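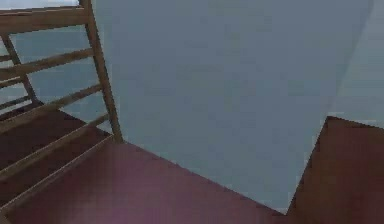 2 min read

Masks, drums and a very long procession: Jeridville gets ready for its November dancers

If you have never stood on the corner by the old Politis bakery when the masked dancers come round it, this is the year to put that right. The Jeridville Mask Festival returns on the first Friday of November, and it's bigger than it has ever been, with 142 dancers signed up from the town and the villages up the valley.

The procession sets off at six in the evening from Wotance Bridge and works its way up to the market square, stopping at any house that has left a lamp in the window (the dancers get soup, the drummers usually get something stronger). Two groups from Skerngate are walking with it for the first time, bringing their goat masks and those huge straw capes that hiss when they turn!
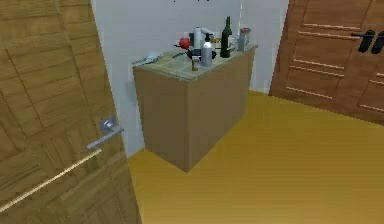

An exhibition to go with it

Running alongside the dancing is a show of 188 masks at the town museum, most of them lent by families who still wear them. Curator Anikó Antal has spent two years knocking on doors and drinking coffee in kitchens, and the result is a joy. There are devils, old men, bears, a bishop with a hinged jaw and a whole wall of grandmothers.

"People kept telling me theirs was nothing special," says Antal. "Then they'd bring down a box from the top of the wardrobe and I'd forget to breathe."

Many of the newer pieces are by carver Sebastião Assunção, who works in lime and alder and leaves his chisel marks showing under the paint. He'll be carving in the museum courtyard on Saturday from ten, and he is very happy to be interrupted.

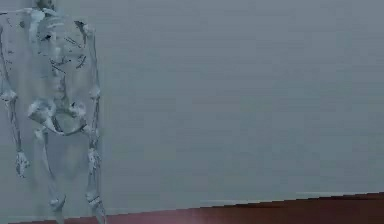 Getting there

The museum is open from ten until five, with late opening until nine on the night of the procession. Entry is free. The car park by the bridge closes at three that afternoon, so the bus is the better bet, and the last one back to Skerngate leaves the square at half past ten. Bring a lamp if you're staying in town.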